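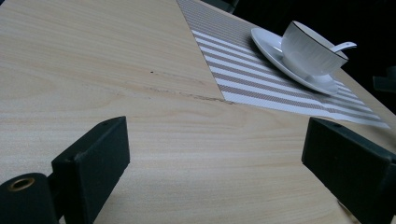

What does a placemat do that a bare table can't?
It marks out one person's space, takes the knocks and drips that would otherwise reach the wood, and stops plates and saucers sliding about.

Chapter 3
Laying a Place

I learned to lay a table in the dining room of a guest house in Mitton, where I worked for 2 seasons before I ever taught a class. The owner, Vasanthi Dewan, had me start with the mats. I wanted to get on to folding napkins (I'd seen a swan done once and thought it was the height of elegance!) but she made me put down mats, pick them up and put them down again until the edges ran true with the table.

So that's where we'll begin too. In the last chapter we looked at cleaning and caring for the table itself. Now we start putting things on it, and the first thing is the mat, then whatever sits flat on the mat, then whatever sits on top of that. A saucer goes down before its cup. A plate goes down before its bowl. It sounds too simple to write in a textbook, but I've watched plenty of students carry a cup to the table on its own and then stand there wondering where to put it.

Striped mats are good to practise with. The lines show you straight away whether you've set the thing square or at a slant, and you can choose a stripe to line your plate up with. Plain mats are kinder to a careless hand, which is why I don't let first-years use them until March.

White china is what most of you will meet at work. Look at the rim before you lay it, though – a white cup with a dark line round the lip and a white bowl with a brown one may look well together, but put either next to a piece with no line at all and your guests will see the odd one out.

Now for bowls on plates. Lower the bowl gently and let go only when the whole foot is resting on the flat of the plate. If one side is up, the soup will tell on you.

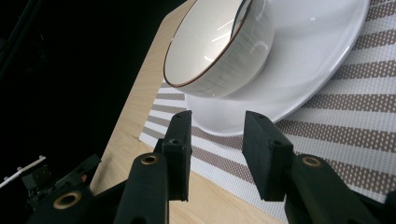 Fig. 3.1 A bowl tilted on its plate, with one side of the base raised.

My colleague Nimal Herath teaches this part with his students' eyes closed. They put the bowl down by feel and say when they think it's level – I was doubtful, but I've borrowed it ever since.

Words to know in this chapter: cover, foot, rim, lip, underplate.

Before you read on, lay one place at home using a mat, a plate, a bowl, and a cup and saucer with its spoon. Leave it for 15 minutes, come back and look at it from the chair. Write down anything you'd move, and bring your notes to the first practical.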